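Workshop Tips: What the Sim Taught Me About Swapping Drives

Some of you know that my day job is teaching robot arms to pull and seat drive modules in server boxes. Most of that happens in simulation, and most of what comes out of it is numbers only my team could love. But every so often a result sends me straight out to my own garage bench to move things around, and this last batch did it more than any other, so I'm writing it up for the tips page.

First, the method, quickly. We ran 4000 simulated drive pulls with the arm working from the side of an open chassis. Same arm, same gripper, same drive. What we changed was the bench: where the chassis sat, what it sat on, where the light came from, how far the arm had to reach. Then we sorted the misses. Of the 4000 tries, 900 failed in one way or another, and 700 of those came down to how the bench was laid out. I had bet Oğuzhan Baysal a lunch that it would be the gripper. I bought him the lunch.

So, the bench stuff, starting with the one I use most.

Put a thin board under the thing you're working on. In the runs with the chassis straight on the tabletop, it crept a little with every tug, and by the fourth or fifth pull the arm was grabbing at the wrong spot. With a board a bit bigger than the chassis we could fix the board to the bench and fix the chassis to the board, and the creeping quit. At home I use an old shelf with a strip of rubber drawer liner on both sides. It works for sewing machines and stand mixers too, and it keeps the scratches off your table!
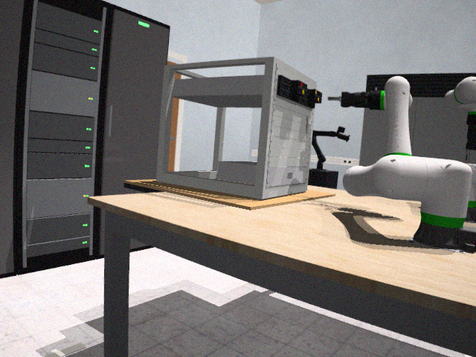
Our sim bench, with the chassis up on its board and the near arm's gripper pointed at it.

Watch your shadow. Look how big and dark the one from that near arm is. In our runs the camera lost the edge of the drive whenever a shadow fell across it, and I do exactly the same thing to myself with my own elbow and one overhead bulb. Move the lamp so it's on the opposite side from your working hand, or get a second cheap lamp and point it at the wall to soften things up. I did both and I've stopped dropping screws inside of things (mostly).

Pull straight, then lift. The runs where the arm started lifting before the drive was all the way out were a mess - the back end catches and the whole thing binds. Same with oven racks, dresser drawers and that awful crisper bin. Level and straight until it's clear, then up.

Work close. The arm did its best work with its elbow bent, and it got sloppy near full reach. Drag the job toward you before you start. I know, it's heavy. Drag it anyway, that's the other nice thing about having a board under it.

Go in slow for the last inch. We tried a fast approach and a slow finish against one steady speed, and fast-then-slow had fewer bumps and took hardly any longer. I now put lightbulbs in this way and I feel very scientific about it.

One caution. These are sim numbers, and our sim is kinder than a real garage. It has no dust, no stripped screws and no dog. We're planning 3000 more runs in October with some wobble added to the table, and if the board trick falls apart I'll come back and say so.

Comments

Tremolell
3/11/19
Does the board need to be wood? I've got a big plastic cutting board that never gets used.

Avley
Plastic slid all over for me until I put a damp dish towel under it. Now it's great for the pasta roller.

Boateng
The lamp tip fixed my soldering. I'm left handed and had the light on the left for years, ugh.

Sateo
What did you have for lunch?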